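Chapitre 7
Les armures fondamentales et leurs effets de rayure

Objectifs du chapitre
Définir l'armure, le rapport d'armure et le décochement.
Distinguer une rayure obtenue par ourdissage d'une rayure obtenue par changement d'armure.
Lire et établir une mise en carte simple.
Relier la structure d'un tissu à sa stabilité dimensionnelle.

7.1 Définitions

Un tissu chaîne et trame résulte de l'entrecroisement de deux systèmes de fils perpendiculaires. Les fils de chaîne sont tendus dans le sens de la longueur du métier ; les fils de trame, ou duites, sont insérés dans le sens de la largeur. On appelle armure la loi selon laquelle ces deux systèmes s'entrecroisent.

Lorsque le fil de chaîne passe au-dessus de la duite, on dit qu'il est pris ; sur la mise en carte, la case correspondante est noircie. Lorsqu'il passe au-dessous, il est laissé et la case reste blanche. Le rapport d'armure est le plus petit ensemble de fils et de duites dont la répétition engendre la totalité du tissu. Le décochement désigne l'écart, compté en fils ou en duites, entre deux points de liage consécutifs.

7.2 Les trois armures fondamentales

La toile possède le rapport le plus court : deux fils et deux duites. Chaque fil est alternativement pris et laissé. Le nombre de points de liage y est maximal, ce qui confère au tissu une bonne résistance au glissement des fils, mais limite la densité que l'on peut atteindre à titre de fil donné.

Le sergé exige au moins trois fils et trois duites. Le décochement constant d'une unité produit une côte oblique. Un sergé de 4 peut être à effet de chaîne (3 lie 1), à effet de trame (1 lie 3) ou équilibré (2 lie 2). Dans ce dernier cas, les deux faces présentent la même proportion de chaîne et de trame - seule l'inclinaison de la côte s'inverse.

Le satin régulier suppose un rapport d'au moins cinq fils et un décochement supérieur à un, premier avec le nombre de fils du rapport. Les points de liage sont dispersés et le flotté domine. Pour un satin de 9, les décochements admissibles sont 2, 4, 5 et 7 ; les valeurs 3 et 6 sont exclues, car certains fils ne seraient jamais liés.

7.3 Rayures par ourdissage et rayures par armure

La rayure longitudinale s'obtient de deux manières. Dans la première, l'armure est uniforme et seul varie l'ordre des couleurs à l'ourdissage. La note d'ourdissage indique alors, pour chaque bande, la couleur et le nombre de fils. Dans la seconde, la couleur peut rester constante et c'est l'armure qui change d'une bande à l'autre, ce qui modifie la réflexion de la lumière.

Les deux procédés se combinent. L'étoffe Nevia, étudiée à l'exercice 4, compte 706 fils de chaîne répartis en bandes de toile et de sergé. La juxtaposition de deux armures d'embuvage différent impose en principe deux ensouples : la toile consomme davantage de chaîne que le sergé, et une ensouple unique provoquerait à terme un défaut de tension.

7.4 Application au linge de table

Le set de table constitue un cas d'étude commode. Ses dimensions sont réduites, son contour est rectiligne et tout défaut d'équerrage devient apparent dès qu'il est posé à plat. La rayure y joue un rôle de révélateur, toute déviation des fils étant lisible sur le bord des bandes. On retiendra également que la largeur apparente d'une bande dépend de l'angle d'observation ; les mesures se prennent donc toujours à l'aplomb du tissu.

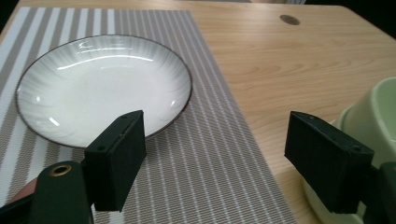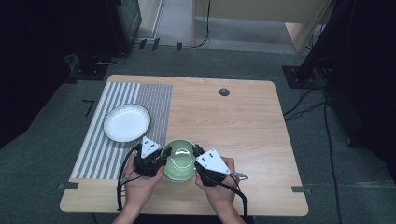 Fig. 7.1 et 7.2 - Set de table à rayures blanches et grises, posé sur un plateau en bois clair.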